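黒パンの町から帰ってきた人に、酸っぱい話をたっぷり聞く

2020年2月23日

扉を開けた瞬間に、もう香りが来ました。焦げた麦と、りんごの皮と、少しだけ味噌蔵。黒パンの店「Pleltalis」の朝です。

川沿いの細い道に面した小さな店で、並ぶのはライ麦のパンばかり。丸いのが二種類、四角い型で焼いたのが三種類、それに薄く切って乾かしたものが袋に入って棚の端にあります。白いパンはありません。クリームパンもありません。それなのに開店の十時には、もう三人が外で待っていました。

店主は四十代の女性で、以前は印刷会社で校正の仕事をしていました。バルト海から内陸へ入ったMustisという小さな町で黒パンの焼き方を覚え、帰国してこの店を始めたのが三年前の9月。粉だらけの前掛けのまま、焼き上がりと焼き上がりの合間に話してくれました。私は取材のあいだに五切れ食べました。

最初の一口は「え、酸っぱい」

「好きになるまで、時間がかかったんですよ」

いきなりそう言われて驚きました。てっきり一目惚れの話が聞けると思っていたのです。

「旅行で寄っただけの町でした。乗り換えのバスが翌朝までなくて、泊まった宿の朝ごはんに出てきたのが最初です。黒くて、重くて、ひと切れがはがきより小さいのに厚みがあって。かじったら、え、酸っぱい、って。傷んでいるのかと思いました。宿の人がじっと見ているから残せなくて、バターを山ほど塗って飲み込んだんです」

ところがその日の昼、バスに揺られながら、ずっと朝のパンのことを考えていたそうです。

「口の奥に残っているんですよね、麦の甘さが。酸っぱいのは最初だけで、噛んでいるうちに黒糖みたいな、お焦げみたいな味になっていく。次の町で似たパンを買ったら、これが違う。その次の町でも違う。結局、三日後に同じ宿へ戻りました。宿の人には笑われましたけど、朝にはちゃんと二切れ出てきました」

そのパンを焼いていたのが、町の坂の上にあるKazlauskienėという名のパン屋でした。看板は小さく、窓口がひとつ。客は窓をこんこんと叩いて、欲しい数を指で示します。町の人は紙に包むことも頼まず、裸のまま脇に抱えて帰っていくのだとか。いい景色だなあ、とこちらまでうっとりしてしまいます。

「私もやってみたんです、脇に抱えるの。焼いた翌日のパンなのに、まだほんのり温かい気がして。気のせいなんですけどね。上着が粉だらけになりました」

窓口を叩いて、弟子にしてくださいと言った

一度帰国して、半年悩んで、仕事を辞めて、また行った。さらりと言いますが、なかなかの話です。

「言葉は挨拶と数字しか知りませんでした。紹介状もありません。朝、窓をこんこんと叩いて、覚えてきた一文を言ったんです。ここで働かせてください、と。後で聞いたら、文法がめちゃくちゃで『私はここのパンです』と言っていたらしいんですよ」

窓の向こうの親方は、七十を過ぎた女性でした。しばらく黙って、それから大笑いして、裏口を指さしたそうです。

「最初の三週間は桶を洗うだけでした。菩提樹の木をくり抜いた古い桶で、これが石けんを使っちゃいけない。へらでこそげて、お湯をかけて、乾かす。洗いすぎると怒られるんです。木目に残った生地が次のパンの種になるから、きれいにしてしまったら元も子もない。校正の仕事をしていた人間には、つらかったですよ。残っているものを見つけると取りたくなるので」

ここで窯のタイマーが鳴り、店主は奥へ走っていきました。戻ってきた手には、焼きたての丸いパン。底を指の背で叩くと、こんこん、と乾いた音がします。

「この音なんです。親方は温度計を見ません。叩いて、耳を近づけて、まだ、とか、よし、とか言う。私にはどれも同じ音に聞こえて、ノートに『こんこん』『ぽんぽん』『ごつごつ』と書き分けていました。聞き分けられるようになった日のことは覚えています。夕方で、雨が降っていて、親方より先に『よし』と言ったら、親方が黙ってうなずいたんです。嬉しくて、その晩は眠れませんでした」

私も叩かせてもらいました。こんこん、としか聞こえません。隣の、五分早く出したという一本も叩きました。こんこん。悔しい！

種は生きもの、機嫌もある

黒パンの心臓は、ライ麦の粉と水だけで育てる種です。市販の酵母は使いません。店主の種は、毎朝と毎晩、決まった時刻に粉と水をもらって暮らしています。

「暮らしています、と言うとおおげさに聞こえるかもしれないけれど、本当に同居人みたいなものなんですよ。寒い朝は動きが鈍い。雷の日はなぜか元気。粉の袋を新しくすると、一日すねます。蓋を開けて匂いをかぐと機嫌がわかります。りんごの匂いなら上機嫌、ヨーグルトなら普通、除光液みたいな匂いがしたら、お腹が空いて怒っている」

匂いをかがせてもらうと、りんごでした。上機嫌です。しかもかなり熟れた、紅玉の皮をむいたときのあの匂い！　思わず二回かいでしまいました。

開店してから最初の夏は、この種に振り回されたといいます。

「日本の夏の湿気、甘く見ていました。向こうでは一晩かけて膨らむものが、四時間で桶からあふれるんです。朝来たら床に広がっていて。あわてて塩を増やしたら、今度はうんともすんとも言わない。あの夏は泣きながら焼いていましたね。お客さんに『今日のは酸っぱいですよ』と先に謝って売ったら、『酸っぱいのが好きで来てるんだけど』と言われて、また泣きました」

解決の手がかりは、水の温度でした。粉に混ぜる水を冷やし、室温の高い時間を避けて夜中に仕込む。言ってしまえばそれだけのことですが、たどりつくまでに一夏かかっています。

「ノートをつけていて、焼いた本数を全部書いてあるんです。開店の日から数えて、3,189本目で、ようやく親方のパンに似たな、と思えるものが焼けました。似ただけですよ。でも、あの宿の朝の味がちゃんとしたんです。もったいなくて売れなくて、自分で食べました。一本まるごと、四日かけて」

遠い町の親方に、いまも習う

帰国しても、師弟の関係は続いています。親方は手紙を書かない人なので、頼りは画面越しの通話です。時差があるので、こちらの夕方が向こうの朝。焼き上がったパンを半分に切り、断面をぐっと近づけて見せるところから会話が始まります。

「挨拶より先に断面です。親方は目が悪いから、もっと近く、もっと近く、と言うんですよ。画面いっぱいにパンの断面だけが映って、しばらく沈黙があって、それから『水』とか『待て』とか、ひと言だけ返ってくる。水が多いのか少ないのか、そこは自分で考えろということなんです」

以前は店の奥の電波が弱く、肝心なところで声が途切れたそうです。

「『塩を』で切れたときは困りました。塩を、何！　って叫びましたよ。増やすのか減らすのか、それとも替えるのか。翌日つながったら、塩を買いに行くから切る、という話でした」

この話をしながら、店主は自分で笑い崩れていました。つられて私も笑ってしまって、しばらく取材になりません。

親方のほうも通話が楽しみらしく、近ごろは町の人が後ろに集まってきて、日本の黒パンの断面を一緒に品評するのだとか。パン屋の隣の靴屋さんがいちばん辛口だそうです。

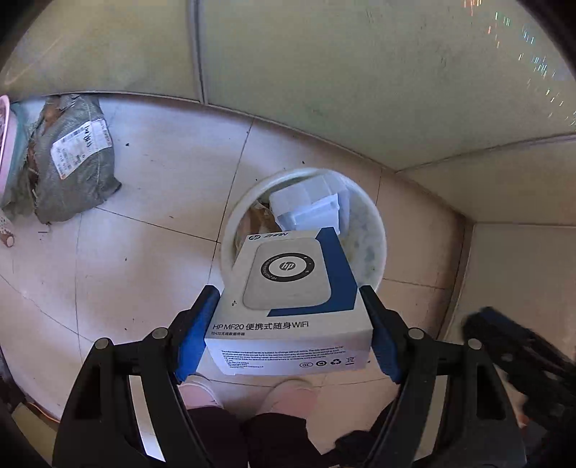
窯はOmden、じっくり派の頼もしい相棒

厨房の奥でどっしり構えている石床の窯は、Omdenという工房のもの。中古で譲り受けた一台で、扉の取っ手は前の持ち主の手の形にすり減っています。

「火の入りがやわらかいんです。最初に高い温度でがつんと皮を固めて、そのあとは下がっていく熱でじわじわ焼く。黒パンは中が詰まっているから、急いだら絶対にだめ。大きい型だと三時間近く入れておくこともあります。その間ずっと、いい匂いの中にいられるんですから、最高の職場ですよ」

窯床には、キャベツの葉を敷いて焼くパンもあります。Mustisの古いやり方で、葉の上に生地をのせてそのまま窯へ。焼き上がると、底に葉脈の模様がくっきり残ります。

「冬のキャベツがいいんです。外側の、固くて緑の濃い葉。八百屋さんでは捨ててしまうところなので、頼んで取っておいてもらっています。向こうでは菖蒲の葉を使う家もあって、こちらは香りがすうっとする。来年の初夏にやってみたいなあと思っていて、いま川べりで生えているところを探しているんです」

裏返して見せてもらった葉脈の模様の美しいこと。食べるのがもったいないと言いながら、三切れ目をいただきました。底のところが香ばしくて、ほんの少し焼き野菜の甘みがあります。

切るのは翌日、できれば翌々日

店の棚には焼いた日を書いた札が立っています。焼きたてが偉いと思い込んでいた私は、店主が昨日の札のほうを勧めるので戸惑いました。

「黒パンは、焼いたその日は切らないでほしいんです。中がまだ落ち着いていなくて、包丁にべったりくっつきます。布で包んで一晩。二日目から味がまとまってきて、私は四日目が一番好き。一週間たっても大丈夫です。だんだん酸味が丸くなって、甘さが前に出てくる。同じ一本で味が変わっていくから、一人暮らしの人にもぜひ食べてほしいんですよ」

切り方にもこつがあります。厚さは鉛筆の太さより少し薄いくらい。よく切れる波刃の包丁を、押さずに引く。ふわふわの食パンの感覚で厚く切ってしまうと、顎が疲れるし、味も強すぎるそうです。

食べ方を尋ねたら、待ってましたとばかりに、次々と出てきました。

「まずはバターと蜂蜜。蜂蜜はそばの蜂蜜みたいに癖のあるものがいいです。それから、しめさば。これは本当に合います。薄く切ったパンにバターを塗って、しめさばをのせて、玉ねぎの薄切りを少し。向こうではにしんでやるんですけど、しめさばのほうが好きかもしれない。親方に言ったら怒られるかな」

「納豆も合いますよ。味噌汁も合う。発酵したもの同士だからか、けんかしないんです。うちの常連さんには、奈良漬けとクリームチーズをのせる人がいて、教わって試したら、もうびっくりするくらいおいしかった。あとはにんにくですね。細長く切って油で揚げ焼きにして、熱いうちに生のにんにくをこすりつけて塩をふる。向こうの居酒屋の定番です。翌日人に会う予定があるときはやめてください」

しめさばは、取材の帰りに買いました。その晩に試した感想をひと言だけ。合います、ものすごく！

固くなったら、飲みものにする

最後まで食べきれずに固くなったパンはどうするか。私がいちばん聞きたかったのはこの話です。というのも、棚の下に茶色い液体の入った瓶が何本も並んでいて、さっきから気になって仕方がなかったのです。

「パンの飲みものです。固くなったパンを、焦げる手前までしっかり焼いて、熱いお湯に浸けておく。こして、砂糖と少しの種を入れて、干しぶどうを何粒か。涼しいところに置いておくと、干しぶどうが浮いてくるんです。浮いたら冷蔵庫へ。しゅわしゅわして、ほんのり酸っぱくて、麦茶と黒糖の間みたいな味がします」

ひと口飲ませてもらいました。泡は細かく、後から焦げた麦の苦みが来て、すっと消えます。夏の夕方に飲んだらさぞかし、と思っていたら、店主も同じことを言いました。

「夏の分がいつも足りないんです。パンが売れ残らないと作れないので、嬉しいような困ったような。去年はとうとう、飲みもののために余分に焼きました。順番が逆ですよね」

粉の袋を抱えて

店で使うライ麦は、二つの農家から仕入れています。どちらも車で二時間ほど北へ行った山あいにあり、粗挽きと細挽きで挽き分けてもらっているとのこと。

「開店前に、日本のライ麦をあちこちから取り寄せて試しました。同じ配合で焼いても、全然違うんです。草っぽいの、ナッツっぽいの、土っぽいの。いまの農家さんの麦は、少しきのこの匂いがします。初めて袋を開けたとき、Mustisの森の匂いだ！と思って、その場で電話をかけました。朝の六時前だったのに、ちゃんと出てくださって。農家さんは早起きでありがたいです」

粉の在庫は棚に20袋。これがなくなる頃に、次の分を取りに行きます。送ってもらうこともできるのに、わざわざ自分で行くのは、畑を見るのが楽しいからだそうです。

「ライ麦って、背が高いんですよ。私より高い。六月に行くと、青い穂がざあっと波みたいに揺れて、中に入ると何も見えなくなります。畑のおじいさんに、そこで迷子になるなよと声をかけられながら、しばらく立っているんです。音がいいんですよ。小麦の畑とは、こすれる音が違う。これもノートに書きました。『しゃらしゃら』って」

音の話になると、とたんに目が輝きます。パンの底の音、種の泡がはじける音、皮が冷めるときのぱちぱちという音。校正の仕事で文字ばかり見ていたから、耳が暇だったのかもしれませんね、と店主は言いました。

家で焼きたい人へ

月に一度、店を閉めたあとに小さな教室を開いています。参加費は2,000円で、種をひと瓶持ち帰ることができます。これまでに渡した種は50瓶。いまごろあちこちの台所で、りんごやヨーグルトの匂いをさせているわけです。

「初めてなら、型で焼くのをおすすめします。ライ麦の生地は粘土みたいで、丸くまとまらないんです。こねなくていい。木べらで混ぜて、濡らした手で型に押し込んで、表面を水でなでるだけ。膨らみは控えめで、表面に細かいひびが入ったら窯に入れどきです。ひびが見えるまでは、何時間でも待ってください」

失敗の相談で一番多いのは、中がねちゃっとするというもの。たいていは焼きが足りないか、待ちきれずに切ってしまったかのどちらかだといいます。

「待てない気持ちはよくわかるんです。私も最初の頃、夜中に起き出して切りましたから。そうしたら翌朝、親方が切り口を見て、パンにも夜があるんだよ、と。怒られたというより、諭された感じでした。それで教室では、焼いたら布で包んで、戸棚に入れて、見えないところに置いてくださいと伝えています。見えると切っちゃうので」

種を枯らしてしまった人も、遠慮なく瓶を持ってきてほしいそうです。三回目という人もいるとか。

「種は分けるほど安心なんです。うちのがだめになったとき、誰かの台所に残っていれば返してもらえますから。一度、本当にあったんですよ。冷蔵庫が止まってしまって、うちの分が弱りきったとき、教室に来ていた方が瓶を抱えて持ってきてくださって。かいだら、うちのより元気なりんごの匂いがしました。ちょっと妬けましたね」

次に焼きたいもの

これからの予定を聞くと、店主は棚の上から一枚の紙を下ろしました。親方の家に伝わる、祝いの日のパンの配合です。キャラウェイと、はちみつと、ゆでてつぶしたじゃがいも。分量は「手のひらに一杯」「鍋の半分」といった書き方で、どの鍋かは書いてありません。

「どの鍋ですか、と聞いたら、うちの鍋だよ、と言われました。だから次に行くときは、鍋を測ってきます。ものさしを持って」

じゃがいもを入れると、生地は翌日になってもしっとりして、切り口が少しつやを帯びるのだそうです。試作はもう始まっていて、味見させてもらった一切れは、キャラウェイの清々しさの奥にほくほくした甘さがあり、ほかのどのパンより軽やかでした。これが五切れ目です。店に並ぶ日が待ちきれません。

帰り際、二日目の丸いパンを一本買いました。紙袋を断って、脇に抱えて店を出ます。駅に着いて見ると、上着の袖が粉で真っ白になっていました。

Pleltalisは午前十時に開店し、売り切れたら閉店します。大きい型のパンは前日までに電話で予約できます。教室の日程は店先の黒板に出ています。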